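サイト内検索 キーワードを入力 検索

共用工作室 安全点検表と所見(1月分)
点検者:野村定雄 立会い:星野久美子 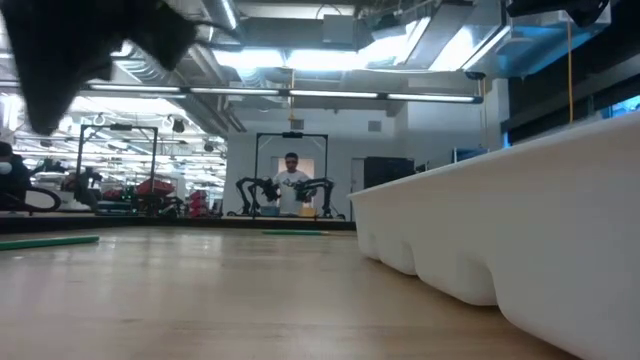 先に断っておくと、私は点検表というものをあまり信用していない。丸が並んだ紙は安心して綴じられるが、丸を付けた人が実際に手を触れたかどうかは紙からは読めない。前回の表は252項目あり、全部に丸が付いていた。そのうち何項目が見ただけの丸なのか、私には判断できなかった。今回は項目を減らし、丸の代わりに所見を書くことにした。たとえば作業台なら、緑色のフォームの筒が明るい色の木の天板に二本寝ていて、右側には白い樹脂のトレーもある。従来の様式ではこれも「整頓:○」で済む。丸い物が台の端から転がるかどうか、トレーの下に指や物が挟まるかどうかは、どの欄にも書く場所がない。

記号:可=そのまま使用可 要=要処置 保=判断保留

1 出入口と通路

1-1 扉が内側から鍵なしで開くこと【可】
三回開閉した。引っかかりなし。

1-2 通路幅80センチ以上【要】
図面上は確保されている。図面には椅子が描かれていない。椅子を引いた状態で巻尺を当てると、窓側の列で足りなくなる。「使わないときは椅子を戻す」という貼り紙が対策欄に書いてあったが、貼り紙は対策に数えない。窓側の一脚を減らすこと。

1-3 床のつまずき【要】
養生テープの端がめくれている箇所が、流し台の手前にある。先月も同じ場所が「補修済」となっていた。上から重ね貼りしただけのようなので、一度全部はがしてから貼り直す。

1-4 非常口の表示灯【保】
点灯している。ただし停電時に点くかどうかは点検ボタンを押さないと分からず、ボタンまで届く脚立が施錠された物置の中にあった。次回までに脚立の鍵の所在を決める。

2 電気

2-1 差込口の緩み【要】
壁の11か所をすべて抜き差しした。流し台横の一つは軽く触れただけで抜ける。使用禁止の札を掛けた。

2-2 延長コード【要】
たこ足は見当たらない、と前回の所見にある。台の下まで覗けば見つかる。短い延長コードに別の延長コードがつないであった。片方は撤去済み。

2-3 漏電遮断器の動作【可】
試験ボタンで落ちた。復帰も正常。

2-4 集じん機(ブルクホルム製)の電源線【保】
被覆に傷のような筋がある。星野さんは汚れだと言い、私は傷だと思う。布で拭いても残ったが、爪を当てても段差は感じない。業者のウエダに見てもらうまで使わない。意見が割れたら止める側に倒すのがよい。

3 作業台と置き物

3-1 天板のがたつき【可】
四隅に順に体重をかけた。動かない。

3-2 天板の縁のささくれ【要】
手のひらで撫でた限り、手前側に二か所。紙やすりで落とせる程度。軍手で撫でて「異常なし」と書くのはやめてほしい。

3-3 台上の仮置き【要】
軽い材料だから落ちても危なくない、という意見を聞いた。落ちた物そのものは危なくなくても、それを拾おうとして屈んだ人の頭が隣の人の肘の高さに来る。筒状の材料は立てて箱に入れるか、浅い縁の付いた容器に寝かせる。

3-4 容器の重ね置き【保】
何段まで、という決まりがない。「常識の範囲」と備考にあるが、常識は人によって三段だったり六段だったりする。目の高さを超えない、とひとまず書いておく。

4 薬剤と接着剤

4-1 ラベルの有無【要】
詰め替え容器のうち一つに品名がない。匂いで分かると言われたが、嗅いで確かめるのは点検ではない。中身が確認できるまで隔離。

4-2 接着剤「レロシン」の保管【可】
密栓、火気から離れている。棚の耐荷重表示もあり。

4-3 換気【保】
換気扇は回る。回ることと空気が入れ替わることは別の話で、薄い紙を吸込口に当てると、貼り付くまでに間があった。フィルターを外して洗い、もう一度試す。

5 救急用品と消火器

5-1 救急箱の中身【要】
絆創膏は十分。洗眼用の水は使用期限を過ぎていた。箱の蓋に貼られた内容一覧には「洗眼水:有」とあるが、有ることしか書いていない。一覧に期限の欄を足す。

5-2 消火器の圧力【可】
指針は緑の範囲内。安全栓あり、ホースのひび割れなし。

5-3 消火器の前の空き【要】
台車が置かれていた。どかした。点検の間だけどかしても意味がないので、床に枠を引く。

星野より追記

1-2の椅子は減らさずに、窓側の列だけ丸椅子に替える案もあります。高さが合わない方がいるので、試してからにさせてください。2-4の筋は、私は今でも汚れだと思っていますが、使わないことには賛成です。3-3については、立てる箱は倒れやすいので、寝かせる方を先に試します。

野村より返答

丸椅子の件は了承。ただし座って引いた状態で測ること。座っていない椅子を測っても、図面と同じことになる。

次回への引き継ぎ

・脚立の鍵の置き場所
・換気扇フィルター洗浄後の再試験
・ウエダの訪問時に差込口と集じん機をまとめて依頼
・点検記録ソフト「ブロルティス」への入力は保留。所見欄が短く、途中で切れる。欄が広がるまでは紙で続ける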